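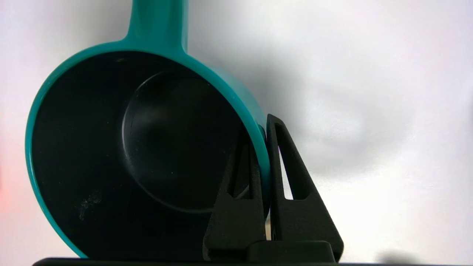
1 min read

Lazarević, the solvents maker, has been fined after regulators found that the pressure logs at its Forkbridge plant had been filled in up to 10 days before the pressures in question existed.

The fine follows a leak in March, when 2,073 litres of cleaning solvent left a storage tank and made for the car park. A worker was treated for a headache and sent home. According to the log, the tank was in perfect health throughout, and for most of the following week.
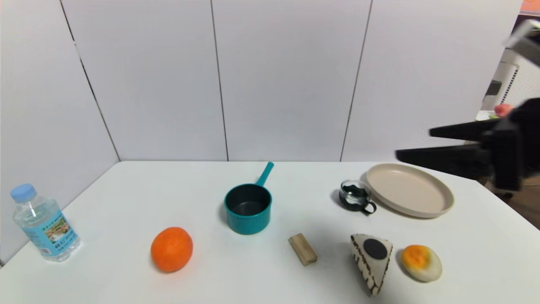
Fruit, a bottle and a small teal pan on a white tabletop.

Inspectors from the Vandetness safety office said 55 valves had gone unchecked since the plant was bought from Jidari, which left behind a maintenance schedule and the key to the cupboard it was kept in. The key has been found.
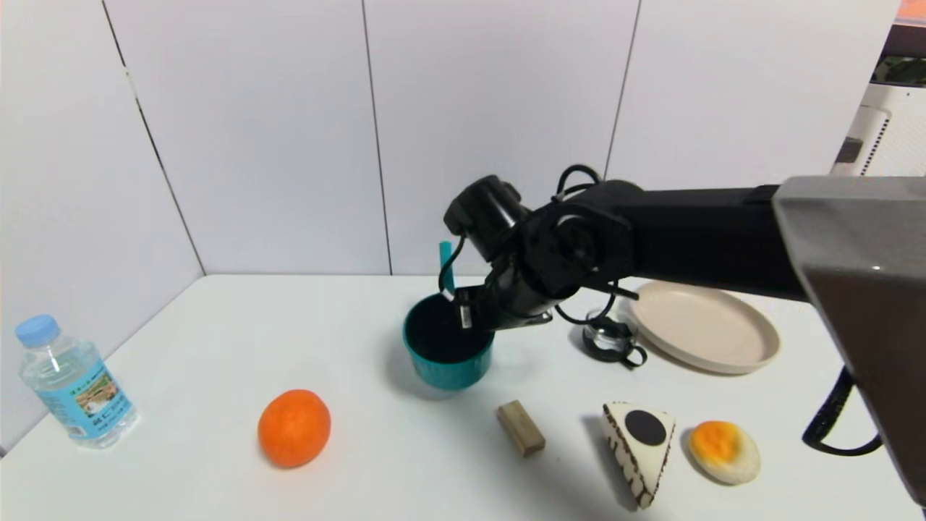 Is the plant still running?
Half of it. The storage yard stays shut until every valve has been tested and signed for, on the day, by someone standing next to it.

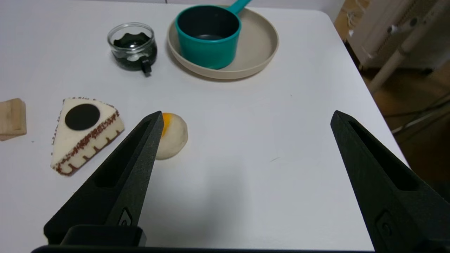 INDUSTRY & SAFETY

Lazarević said it took record-keeping "extremely seriously" and would retrain all 1,560 staff, including those in the sales office. It has not decided whether to appeal. The car park has reopened, with fewer lines than before.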